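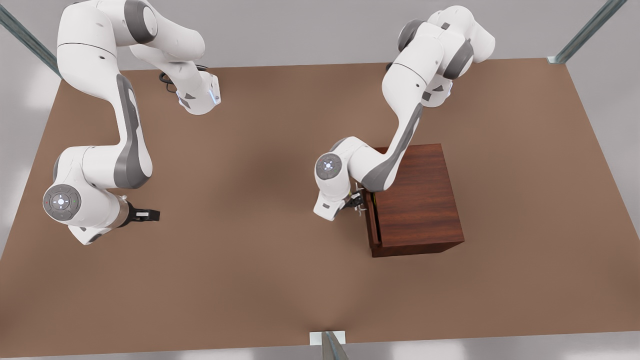
Dark wood cabinet, brown tabletop

Filed under: Home & Garden > Furniture > Refinishing
14 replies | 2,515 views

tallboy_mc
Monday, January 27, 2025
Ok so need opinions fast, want to start this weekend. Got a small dark cabinet from my aunt in December, real wood I'm pretty sure, finish gone sticky on the doors. Do I strip it or just clean it and wax over? Husband says paint it white. No.

Dindent
Clean first. Always. Half the time "sticky" is 20 years of furniture polish and kitchen grease. Mineral spirits, soft rag, go slow — you'll see brown gunk come off. Then decide.

Muireann Nic Giolla
Agree with cleaning but don't expect miracles. If the finish itself has gone soft no amount of rubbing fixes it. Try a spot on the back with denatured alcohol. Goes tacky right away = shellac, and shellac is easy, you can just redo it.

jileo_99
Paint it. Sorry. Dark brown furniture is everywhere, you can't give it away. I had a dresser listed for $200 all fall, not one message. Painted it green, gone in 2 days.

tallboy_mc
not selling it though? It was my grandmother's before my aunt had it

jileo_99
Then paint it and keep it lol

McGrath
Please don't. Once paint gets down in the grain you never get it all out. I've stripped more than 20 painted pieces for other people and every single one was somebody's "quick weekend update." Misery.

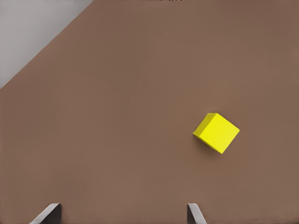 Anyway what I'd do, after the cleaning — alcohol test like Muireann said, and if it's shellac thin a fresh batch and brush on two light coats. If it's lacquer different story, come back and ask. Take the doors off first. Put the screws in a cup, tape the cup shut. And don't sand the edges, old veneer is thin there and you will go thru it.

Mingxuan Cai
Going to disagree on brushing. Pad it on. Brush marks in shellac look awful on a dark piece, every lap line shows when the light hits it sideways.

McGrath
Not if it's thin enough. But sure, pad works.

Mingxuan Cai
It's never thin enough the first time. Especially for a beginner.

Demero
Whatever you do open a window. Did mine in the spare room with the door shut and had a headache until Tuesday.

tallboy_mc
ok did the test on the back. Got tacky in maybe ten seconds. So shellac??

Muireann Nic Giolla
Shellac. Lucky you. Wipe the whole thing down with the mineral spirits, let it dry overnight, then flakes or the premixed can, either's fine. Check the date on the can tho, old stuff never hardens.

tallboy_mc
Doors are off already. Will try the pad on the inside of one first. Husband has been told about the paint

jileo_99
he was right but ok

12 people found this thread helpful | Share (2)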